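Open Day FAQ

I'm Johanna, and I run the open day at our Plendmont workshop. I get the same handful of questions by email every time, so I put the answers on one page.

When is it?
2022-08-18, doors open at 12. We had one in May too, and if you came to that, please come again, the demos have changed!

Do I have to book?
For the workshop tour, yes, we take 15 people per tour. For the demo room you can just walk in.

What will I see in the demo room?
Mostly table work. The arm practices around ordinary household things, first in simulation and then on the real bench next door. You'll get both: Wouter Wuyts runs the simulator on the big screen and shows you the view from down near the gripper, which I think is the best seat in the house (my mother got a bit seasick, but she loved it). 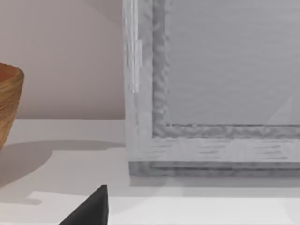 Wouter is happy to stop and rewind as often as you like, so shout if something goes by too fast. See-through things are his favorite subject and he will talk about them for as long as you let him. Theresia Eder does the real bench, and she keeps her sessions shorter.

Can I drive the arm myself?
In the simulator, sure, grab a controller and get in line. On the real one, no, sorry. Alois tried to talk our insurance people into it and got a very short letter back.

Is it OK for kids?
Yes! Under 12 they need a grown-up with them on the tour. It gets loud near the compressor, so ask me for ear protection at the door.

How long should I plan for?
The tour takes 90 minutes. Add a while for the demo room, and more if you get talking to Wouter.

Can I take pictures?
Anywhere except the Negash corner, which is customer work. There's a curtain, you'll know it.

Where do I park?
Behind the building. If that's full, use the gravel lot 300 yards up the road and walk back.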